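The Betska garment steamer, after a winter of real use
Posted 2019-02-26 by Tudor Jitaru
Filed under: Laundry, Sewing room

I have owned four garment steamers and given away three of them. The first spat rusty water on a white shirt on its second outing. The second had a hose so stiff it pulled the whole unit off the dresser. The third was fine, just fine, and I gave it to my sister because I'd gone back to ironing everything anyway.

The fourth is the Betska, and it's still in the corner of my sewing room with its plug in the wall. I bought it last July with my own money from Ultthorpe, the fabric and notions store two towns over, where they'd had one running by the register all spring. I'd been watching them hang samples with it for months and finally gave in.

What it is

The Betska is an upright steamer with a tank at the bottom, a telescoping pole, a hanger on top and a flexible hose with a flat metal head. You fill the tank, turn the dial, and wait. Mine takes less time to heat than it takes me to find the shirt I want, though I admit my closet is not well organized. The dial has 5 settings and I use two of them: the lowest for anything slippery, the next to highest for cotton.

The box had the base, the pole in sections, a clip for pants creases, a fabric brush that snaps over the head, a heat mitt, and a booklet translated by somebody in a hurry ("Please do not steam the body"). Putting it together was easy except for the collar that holds the pole to the base, which has to be turned until it clicks. I didn't turn it until it clicked. I turned it until I thought that was plenty, and the pole swayed like a fishing rod for a week before I went back and gave it another shove. Click! Solid as a lamp post ever since.

How it does on cotton

This is where I fell for it. I sew, mostly shirts and kids' clothes, and I prewash everything, so I spend a silly amount of my life getting wrinkles out of yardage. An iron does that beautifully, but it does it one ironing-board width at a time, and by the end of three yards the first yard has slumped onto the floor and picked up cat hair. With the Betska I throw the fabric over the shower rod, start at the top and work down.
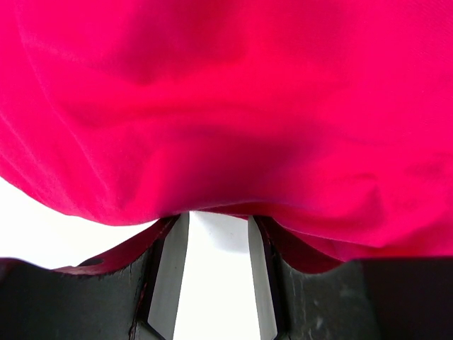
You do have to hold the bottom edge with your free hand and give it a bit of tension. Steam alone relaxes the cloth, and the pull is what flattens it. I spent my first month waving the head around like a paintbrush and wondering why everything came out looking slept in. Slow down, keep the metal plate touching the fabric, pull gently, and move along only when the wrinkle has gone. Let it hang a few minutes before you fold it or cut into it. If you fold it while it's still damp you've just made a brand new set of creases, and they're good ones.

It won't give you a knife-edge crease. The pants clip is supposed to, and I've tried it on chinos and on an old pair of wool dress pants, and the result was a vague suggestion of a line. Collars and plackets still go to the iron too. I keep a small dry iron on the windowsill for exactly those jobs and I'm perfectly happy with the arrangement.

Knits, fleece and the fuzzy stuff

Oh, this is the good part. If you sew with sweatshirt fleece or jersey you know what an iron can do to it: the shine, the flattened nap, the wavy seam that looked all right until you leaned on it. Steam from an inch away fixes nearly all of that. I had a cardigan with a neckband that had stretched out in the making (my fault, I pulled while I sewed) and a good long blast with the head hovering over it shrank the band right back to where it belonged. I may have cheered.

The brush attachment is for this kind of fabric and it's better than I expected. It lifts the nap a little as it goes and keeps the hot plate off the surface. It also picks up lint, and you need to clean the bristles after or you'll put the lint back on the next thing. An old toothbrush does it.

Velvet I was scared of. I practiced on scraps from the back side, no contact, lowest setting, and it was lovely. I've since done a whole pair of curtains that way while they were hanging, which would have been an entire weekend with a needle board.

Silk and silky polyester go well on low as long as the head is hot before it gets near them. Let it steam into the air for a moment first. Any water sitting in the hose comes out as droplets, and droplets on silk leave rings.

Compared with the Hsu and the Tidus

My neighbor has the Hsu handheld, and we swapped for two weeks in the fall. The Hsu is a sweet little machine. It heats fast, it fits in a suitcase, and for touching up one blouse before work I'd choose it over mine without thinking twice. But the tank is tiny and it's heavy in the hand once it's full, and when I tried to do a set of napkins and a tablecloth I had to stop and refill so often that I lost my temper and went for the iron. She kept the Betska an extra weekend and did every curtain in her house.

The Tidus is the other upright that people ask about, and it was one of my three giveaways, the one my sister has. It makes plenty of steam. What bothered me was the hose, which gurgled constantly and dribbled if I let it dip below the height of the tank. The Betska gurgles too if you let the hose sag into a U shape, but you lift the head up high for a second, the water runs back down, and it's quiet again.
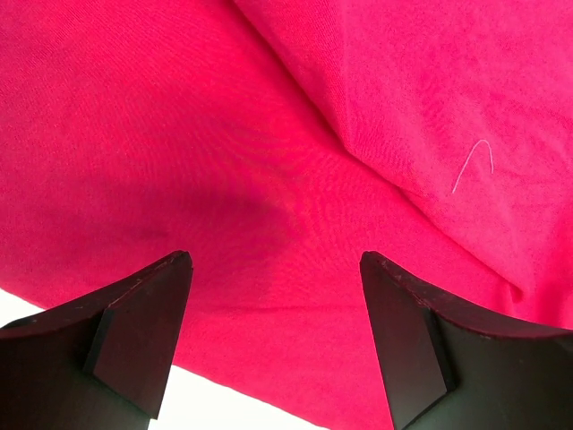 The thing I care about most in any steamer is how steady the output is, and the Betska wins there by a mile. There's no pulsing. You get the same soft cloud at the end of the tank as you did at the start, so you can find a rhythm and stick with it. I can listen to a whole album and come out the other side with everything ready to cut.

Gripes

The cord is too short. I'd love another few feet so that I could reach the bathroom without an extension cord, which the booklet says not to use. I've ended up moving my clothes rack closer to the outlet.

The wheels are hard plastic and they rattle over tile like a shopping cart. On carpet they don't turn much at all and you end up carrying it, and when the tank is full it isn't light.

The hanger at the top of the pole is molded for a fairly narrow shoulder. My husband's coats slide off it. I hook a wide wooden hanger over it and that works, but for this kind of money they could have made it bigger.

The tank lid also has a little rubber plug on a strap, and the strap broke in December. The plug still fits fine. I just have to remember where I put it, and twice now that's been in my pocket, through the wash.

Keeping it clean

We have hard water here and I use distilled in it every time. I rinse the tank out once a month and leave it upside down in the tub overnight. So far no white flakes and no brown spots. The store told me to run a vinegar solution through it twice a year, but the booklet says no vinegar at all, so I'm going with the booklet.

Empty it if you won't be using it for a while. I left water standing over the holidays and the first steam in January smelled like a pond. One rinse and a full tank run through with the window open took care of it.

Who I'd send to the store for one

If you sew, or you have long curtains, or you have a houseful of people who leave their clothes in the dryer until they're set like plaster, I think you'd love this thing. If you mostly wear dress shirts and want them crisp, get a good iron and put the rest of the money toward a better board. And if you live in a small apartment, go and look at one in person first. The pole comes down, but the base still needs a spot on the floor, and the hose has nowhere to go except draped over the top of everything.

I paid full price and would again. Ultthorpe puts them on sale in July, I found out in August.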